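3.2 Work surfaces and surface wear

Table tops were treated as part of the material under study, on the same footing as the small goods handled on them. In the earlier Prileck survey, surfaces were recorded only by color and size, and any marks on them were left out of the record. We found this too coarse. A white top shows dust, smudges and pen strokes that a darker one hides, and these marks affect how easily a small item can be told apart from the background.

We graded 75 tops across the two sites, Flirnine and Harawira. Each was given a wear score from 0 to 4, where 0 is a top with no visible marks and 4 is a top with marks over most of its area. Marks were sorted into specks, smudges, drawn lines and scratches. Specks were any loose or stuck particles too small to identify by eye. Smudges were gray or brown areas without a clear border. Drawn lines were strokes left by a pen or marker, whether or not someone had tried to wipe them off. Scratches were scored only where they could be felt with a fingertip.

Of the tops graded, 40 were white. Specks were the most common kind of mark on these, and they were often found together with smudges. Drawn lines appeared on 32 of the white tops and were usually faint. Most were pale blue, and many followed a curve, which makes them harder to mistake for a panel seam or a straight edge. Figure 4 gives a typical case: a matte white top with small dark specks, faint gray smudges and a few light-blue lines.

Tops were not cleaned before grading. In a short trial in May, the Harawira tops were wiped with a damp cloth and graded again the same day. Smudges were reduced on most of them, but drawn lines changed little, and on several tops the wiping left lint that had to be scored as specks. For this reason the scores in Table 2 come from the unwiped condition only.

Texture was noted separately. A slightly rough finish holds fine debris in its low spots, and graders tended to disagree more on such tops, mainly over whether a gray patch was a smudge or shading from the texture itself. Where two graders differed by one point, the higher score was kept. Larger differences were settled by a second look at the top under the Kurness lamp.

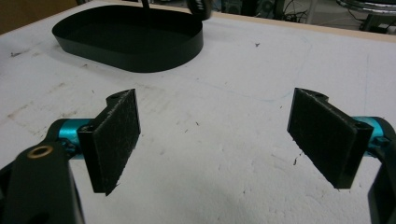 Figure 4. White table top with specks, smudges and faint pen lines.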